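Fiction | March 9, 2020 | 1,402 Views | Comments Off on Open Day

Open Day

Saimi Sjöberg was late. Train, then rain, then the wrong gate, and a man with a lanyard who walked her the whole length of the Grodetti building without speaking. Fifty-nine visitors on the list. She was the last badge on the table.

"Phones in the tray please," said the girl on the desk.

She handed hers over. Didn't think. It was only when she got upstairs and saw the arm that she understood what the phones were for.

Gallagher was already talking. Big voice, small room. The arm could tell one thing from another, he said, it could pick and sort and put away, it had done 2,000 lifts since January and dropped nothing worth mentioning. Someone laughed. Ponelis from the bank did not laugh. Ponelis was writing things down.

Saimi stood at the back with her coat still on. She was waiting for a message. Had been waiting since six that morning, the hospital had said before noon, they had said keep it by you. And now it was over there. Or was it? Pale case, hers was pale. So were half the phones in the country.

"Watch the fingers," said Gallagher.

The fingers closed.

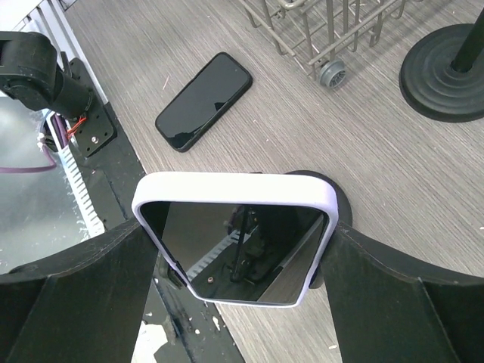
One held, one still on the table. The screens stayed dark.

She pushed forward. Sorry, sorry. An elbow, somebodys umbrella. From the front row she could see the glass, black as a pond, and she stared at it as if staring would make it light up. Ring, she thought. Then: don't, not in front of all these people, not while that thing has got hold of you.

"Zevine, we call it," Gallagher was saying. "After nobody in particular. The question is how hard to squeeze. Too little and you're buying the lady a new phone."

"It's mine," Saimi said.

Too loud. Ponelis looked up from his notes.

"I think it's mine. I need it. My brother's having an operation and they said they would ring."

Quiet, just the fans going. Gallagher looked at the man by the computer and the man by the computer looked at his keys.

"Can you stop it?" she said.

"Can do better than that," said the man. He typed somthing. Hit return. "Put your hand out. Flat. Bit higher."

She put her hand out. It was shaking, she couldn't help it. The arm swung round, slower than she would have liked, and stopped over her palm and waited there.

Then it let go.

The phone was lighter than she remembered. She pressed the side with her thumb and the screen came on, one missed call, a number she knew by heart, and she was already halfway down the stairs, ringing back.

975 shares | 59 comments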